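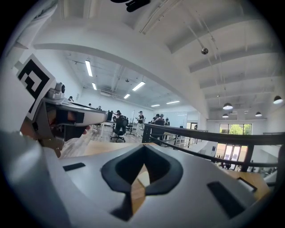
Abb. 1: Greifer mit Markerkarte, im Hintergrund weißer, offener Raum

Bildungszentrum Wastgate
Kursunterlage Neonatologische Pflege, Einheit 4: Hautkontakt beim Frühgeborenen (Känguru-Methode)
Stand: 10. August 2026

4.1 Begriff
Unter der Känguru-Methode wird der direkte Hautkontakt zwischen dem Kind und einem Elternteil verstanden. Das Kind liegt, nur mit Windel und Mütze bekleidet, aufrecht auf dem unbekleideten Oberkörper und wird mit einem Tuch bedeckt.

4.2 Voraussetzungen
Über den Beginn entscheidet das Behandlungsteam im Einzelfall. Eine Atemunterstützung schließt den Hautkontakt nicht grundsätzlich aus. Zugänge und Schläuche sind vor dem Transfer zu sichern.

4.3 Durchführung
Der Kopf wird seitlich gelagert, die Atemwege bleiben frei und jederzeit einsehbar. Die Überwachung von Herzfrequenz und Sauerstoffsättigung wird fortgeführt. Dauer und Verträglichkeit sind zu dokumentieren.

4.4 Fallbeispiel
Aufnahmegewicht und Verlauf sind dem Arbeitsblatt 25 zu entnehmen. Zu bearbeiten sind die Aufgaben zur Vorbereitung der Eltern und zum Transfer aus dem Inkubator.

Die Besprechung erfolgt in Raum 191.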